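Wovari tape transfers, continued. Reels 1 to 4 of the Vevar session digitized at 24-bit. Left channel drops out twice on reel 3 - same spots on both passes, so the fault is on the tape. 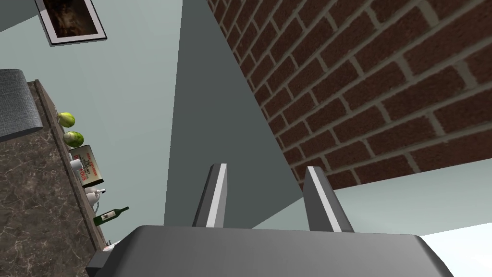 Verkutau, June 19, 2022

Catalog now lists 2,477 songs, 2,465 with a usable transfer. Re-cleaned the heads before reel 5. Azimuth set by ear on the hi-hat, then checked with the Lindqvist test tape. Vocal sits low in the mix on the second take.

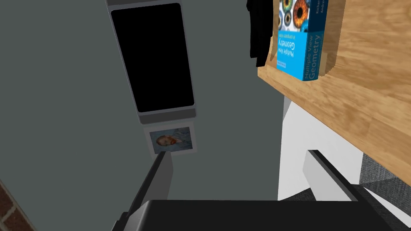
Which take goes on the reissue?
The first. The tempo holds at 89 bpm and the bass is clear down to the last chorus.

Reel 6 still to bake.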